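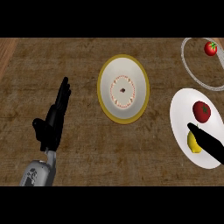

ロボット実習II 第4回配布資料
シミュレーションで学ぶ双腕ハンドの操作
担当:Reet Uibo

前回は片腕だけで箱を動かしました。今回からいよいよ両腕です!操作する腕が二本になると、考えることは二倍どころではなくなります。私はこの回が毎年いちばん楽しみで、うまくいかない班ほど面白いレポートを書いてくるので、どうか失敗を怖がらずに手を動かしてください。

前回の補足
座標系の取り違えがかなりありました。世界座標、机の座標、左右それぞれの手首座標、この四つを毎回声に出して確認するくらいでちょうどよいです。特に左手首の座標は、手のひらを横に向けた時点で直感と合わなくなります。指をそろえて立てた姿勢で手首をひねると、画面上の「右」と手首から見た「右」は一致しません。先週の提出分では、符号を一か所直しただけで動き出した班が複数ありました。あの瞬間は何度見てもいいものです。

1 今回の作業環境
シミュレータはRilikを使います。起動したら課題フォルダからPadedisという名前のシーンを読み込んでください。木目の机の中央に黄色い縁の丸皿、右側に白い楕円の皿、その奥にガラスのボウルがあります。食材は大きいトマト、小さいトマト、レモンの三つです。小さいトマトはボウルの中、大きいトマトとレモンは白い皿の上から始まります。

腕は左右に一本ずつ、左の先には多指ハンドが付いています。実機のDremberg(第2実習室)に触れるのは第7回からなので、それまでは画面の中で思う存分ぶつけてください。画面の中なら皿は何枚割っても構いません。

2 課題の内容
レモンを白い皿から持ち上げ、中央の丸皿に置きます。言葉にすると一行ですが、次の段階に分けて考えると見通しがよくなります。

(a) 接近 右の指をレモンの横まで運ぶ
(b) 接触 指先を当て、力の向きを確かめる
(c) 把持 滑らない範囲でできるだけ弱く持つ
(d) 移送 中央の皿の上まで動かす
(e) 解放 皿の内側に静かに置く

左腕は(d)まで待機です。ただし待機の姿勢も設計の一部だと思ってください。中央の皿に近すぎれば右腕の通り道をふさぎますし、遠すぎると(e)で転がったレモンを止めに行けません。冒頭の画面では、左手は皿の左側、何もない机の上に浮いています。どこまで近づけても安全か、班で話し合って自分たちの待機位置を決めてください。

3 把持力について少し
丸いものは本当に難しい!箱なら面で押さえられますが、レモンは接触が点に近く、わずかに中心を外しただけで逃げていきます。接触点に立てた法線と、実際に押している力の方向とのなす角が摩擦円錐の中に入っているかどうか、まずこれを図に描きましょう。摩擦係数をμとすると、円錐の半頂角は arctan μ です。

二点で挟む場合は、二つの接触点を結ぶ直線が両方の円錐の内側を通る必要があります。レモンは長い軸と短い軸で曲がり方が違うので、どちら向きに挟むかで結果がずいぶん変わります。トマトで成功した値をそのまま使ってもたいてい失敗しますから、両方試して比べてみてください。

余力のある人は、Rimkutėの講義ノート(共有フォルダにあります)の「柔らかい指先」の節を読むとよいです。指先の変形を入れるとモデルが一段複雑になりますが、急に現実らしい動きになって感動します。私は初めて動かした晩、そのまま終電を逃しました。

4 視点と遮蔽
冒頭の画面をもう一度見てください。右の黒い指がレモンの大部分を隠していて、見えているのは左側と上の方だけです。この状態で画像だけからレモンの中心を推定すると、見えている側に引っ張られます。対策として考えられるのは、

・接近の前に位置を推定し、その値を保持する
・楕円を当てはめて隠れた輪郭を補う
・接近の方向を変え、指が視線をさえぎらないようにする

どれを選んでも構いませんし、組み合わせても構いません。三つ目を選ぶ班は、ガラスのボウルの縁にも気をつけてください。白い皿とほとんど接しそうな位置にあるため、奥から回り込む経路では余裕がとても少なくなります。透明な物体は画像からの検出も苦手なので、ボウルの形状はシーン定義ファイルから読み込んで構いません。

5 設定値
制御周期は1000 Hz、1試行の上限は846ステップの指令です。指令はまとめて送られるので、制御周期とは別に数えます。乱数の種は、全班共通で238を使ってください。種をそろえておくと、発表のときに「同じ初期状態でどう違ったか」を語り合えます。自由に変えてよいのは発展課題だけです。

ログは試行ごとに自動で保存されますが、失敗した試行も消さないでください。指先の力のグラフに小さな山が二つ並んでいたら、それは滑りかけて持ち直した跡かもしれません。こういう宝物が失敗のログにはよく埋まっています。

6 提出物
・制御プログラム一式(コメントは日本語でも英語でも可)
・8試行分のログと、成否をまとめた表
・待機位置と接近方向をどう決めたかの説明、A4で2ページ以内
・摩擦円錐の図(手描きをスキャンしたもので十分です)

締め切りは水曜日の17時、提出先はいつもの共有フォルダです。ファイル名の先頭に班番号を付けてください。

7 発展課題(任意)
大きいトマトとレモンを両腕で同時に持ち上げてみましょう。左腕は中央の皿を越えて白い皿まで届かせる必要があり、右腕との干渉を避ける順番が鍵になります。さらに挑戦したい班は、ボウルの中の小さいトマトを縁に触れずに取り出してください。動いたらぜひ実習中に見せてください、大きい画面に映してみんなで見ましょう!

次回までに読んでおくもの:教科書の第5章前半、逆運動学の復習。冗長自由度の節は次回扱うので、軽く目を通すだけで大丈夫です。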